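Category: Displays & Monitors > Buying and Setup

Matte or glossy for a room with two windows?

parisi_g
I'm replacing an old Sitex screen that has 1,708 hours on it according to the menu. My desk faces a wall, with one window behind me and one to the left. The shop in Odbridge has the same panel in matte and glossy for the same money. I mostly read, edit text and look at rendered stuff with a lot of gray in it. Which would you get?

tristberg_tom
Matte. With a window behind you it isn't a hard choice. I had a glossy one for four months and spent most afternoons looking at my own shirt.

lowlamp
I'd say glossy and buy a blind. Matte coatings put a grainy haze over light backgrounds, and for text all day that bothers me more than a reflection does.

tristberg_tom
That was true of the older heavy coatings. The newer ones are much finer. Have you looked at one lately?

lowlamp
Yes, in July, at my brother's place. Still saw it. Maybe my eyes are pickier than yours.

dorsey55
Coating aside, check how the panel handles dark grays. On a lot of cheap ones everything below a certain level turns into one flat patch, and people blame the coating for it. Set the brightness for the room first, then look at something you know well.

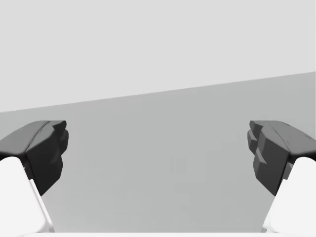
Plenty of gray in both of these.

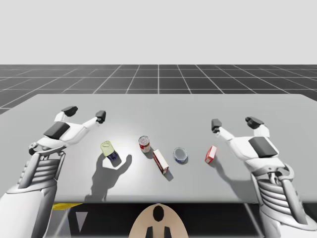 Do it once at noon and once after dark. If you only test at night, glossy will win every time and you'll regret it by lunch. Also leave the screen on for half an hour before you judge it. Mine shifts a bit while it warms up.

parisi_g
Thanks. Moving the desk is out, there's a radiator in the way. The blind is possible but I like the daylight.

lowlamp
Then get the matte — I still don't like them, but you've ruled out my fix.

dorsey55
Ask about returns before you pay. D'Amico gave me 5 days, and only with the box.

parisi_g
Went with matte on 18th August. Text is fine so far. I can see a little of the grain on white pages if I lean in.

— Gaetano Parisi

Contact us | Forum rules | © Odbridge Screen Forum | Back to top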